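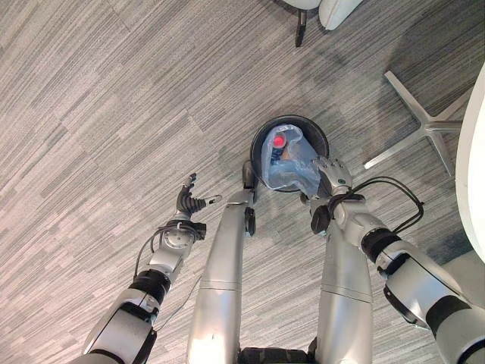 Week 6: What happens to a bottle after you let go of it

Notes to go with Verena Kälin's lecture. Bring these to the seminar, and scribble on them!

Most of us give a plastic drinks bottle very little thought once it has gone in the bin with its cap on. I think the next stage is the best part of the whole module, so forgive me if I go on a bit.

Two plastics, one bottle

A typical clear drinks bottle is made of PET. The cap is usually a different plastic, either polypropylene (PP) or high-density polyethylene (HDPE). They melt at different temperatures and they don't mix well, so a recycler wants them apart before anything is melted. You might expect some very clever machine to do this. It's mostly a tank of water. PET is denser than water and sinks, while PP and HDPE are a little less dense and float. Chop everything into flakes, tip it in, skim the top – lovely!

Try to have these rough densities in your head for the seminar (grams per cubic centimetre):

Water: 1.00
PP: 0.90 to 0.91
HDPE: 0.94 to 0.97
PET: 1.33 to 1.40
PVC: 1.2 to 1.4, depending on what has been added

Look at the last two lines again. PVC sinks as well, so the tank can't help you there, and even a small amount of PVC spoils a batch of PET when it is heated. It gives off hydrogen chloride, which attacks the PET and turns it yellow. Sorting plants therefore try to catch PVC much earlier, often with near-infrared light. Each plastic reflects that light in its own pattern, and a jet of air knocks the chosen item off the belt. Black plastic is the classic headache, as carbon black soaks up the light and the sensor gets almost nothing back.

Caps on or caps off?

The advice used to be to take them off. Loose caps are small, though, and tend to drop through the screens at the sorting plant and get lost with the grit. Many councils now ask for the bottle to be emptied and squashed, with the cap put back on. Check your own council's page before arguing with your housemates.

The Folville figures

We'll be working with Mamta Shakya's survey from Folville, where 340 households kept a bin diary through July. Nearly 3,000 bottles were written down. When you read the tables, think about:

Who fills in a bin diary, and who gives up after 2 days?
How would a hot month change what people drink?
What does "recycled" mean in the column headings: put in the right bin, or made into something new?

That third one is where last year's group got properly stuck in, and Danish Bangash's essay on it is in the course folder. Well worth a read, even where I disagree with him.

Words to know

Flake: chopped plastic, before or after washing.
Bale: sorted material pressed into a block for sale.
Contamination: anything in the bale that the buyer doesn't want, including food and the wrong plastic.
Downcycling: turning a material into something of lower grade, such as bottles into carpet fibre.

For next time

Read Ilse Engelhardt's chapter on deposit schemes, at least as far as the Uduvby case. Written answers to the three survey questions are due on Thu 15 December, one side of paper at most.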